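Pumodberg: Notruftaste für Fahrpersonal geht in den Regelbetrieb

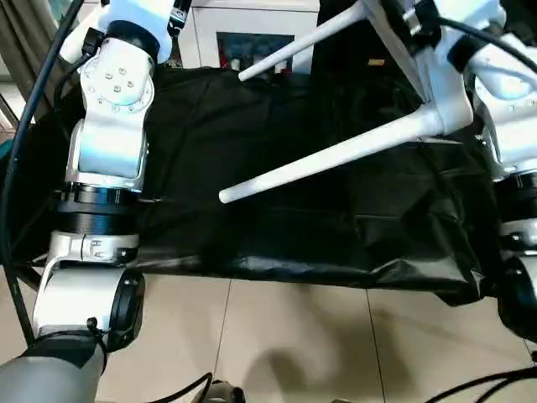 Zwei weiße Roboterarme, rechts ein kopfüber gehaltener weißer Stuhl

Stand: 18. August 2022

Der Fahrdienst Sasmont rüstet seine Fahrzeuge im Raum Pumodberg mit einer fest verbauten Notruftaste aus. Im Probebetrieb waren 200 Wagen beteiligt, bis November sollen es 445 sein. Die Taste sitzt links unter dem Lenkrad und muss zwei Sekunden gehalten werden. Anschließend überträgt das Steuergerät Position, Kennzeichen und Auftragsnummer an die Leitstelle Sjögren — eine Sprechverbindung wird parallel aufgebaut.

Im Probezeitraum gingen sieben Meldungen wegen Bedrohung oder tätlicher Angriffe durch Fahrgäste ein. Fehlauslösungen werden gesondert erfasst. Die Software stammt von Ikix, Version und Prüfprotokoll liegen in den Betriebshöfen aus. Termine für den Einbau vergibt die Disposition.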